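Search the forum
Search titles only
Advanced

Limescale in stoneware mugs, and dishwasher salt settings

2 replies · 344 views · 0 shares

gounder_h
Water here is hard and the softener on our Trulo machine was left at the factory setting. White mugs come out with a grey film inside, worst at the tea line. I raised the salt dose by two steps in October. The film is thinner but still there. Is it scale or glaze wear?

Estela V
Probably both. Fill one with warm water and a spoonful of citric acid, leave it an hour, rinse, dry, and look at it under a lamp. Scale dissolves. Anything left is metal marking from spoons or damage to the glaze. 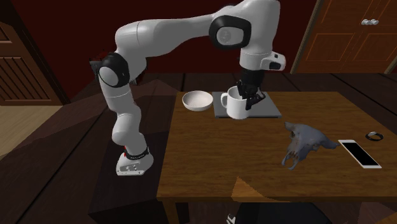 Metal marks come off with a mild cream cleaner and a damp cloth. Etched glaze doesn't come back, and stronger detergent will make it worse. I'd drop to the 50 degree programme before touching the salt again.

Share (2)

bgowda
Disagree on the order. If the softener is set too low, every wash puts the scale back, so the programme makes little difference. Get a test strip, read the hardness, and set the dose from the table in the manual. Citric acid after that.

Estela V
Fair on the strip. I still wouldn't run 70 degrees on glazed ware every night.

gounder_h
Strip ordered. One mug soaked: most of the film went, and there are fine grey lines left near the base. Will try the cream cleaner on those.

Like (2) · Report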